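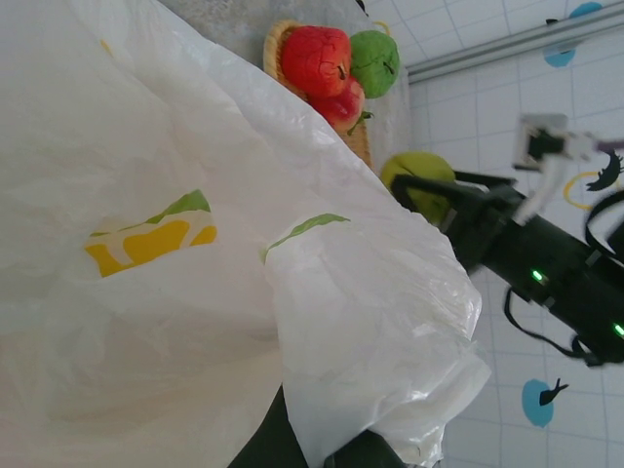 Wrist camera view, Vangate fingers on the pear, fruit basket behind the bag.

Jul 13, 2018

Hi Misaki, quick one on the gripper money! We've done 118 grasps with the Vangate fingers and dropped 17. The Retham pair dropped 27 over the same list, so I'm leaning Vangate (the pear is still my favorite test, all that slope and nothing flat to grab). Plastic bags are a pain for both and I want another week on those. We have $900 left, and I'd like to put it toward a second wrist camera before the November review. OK with you?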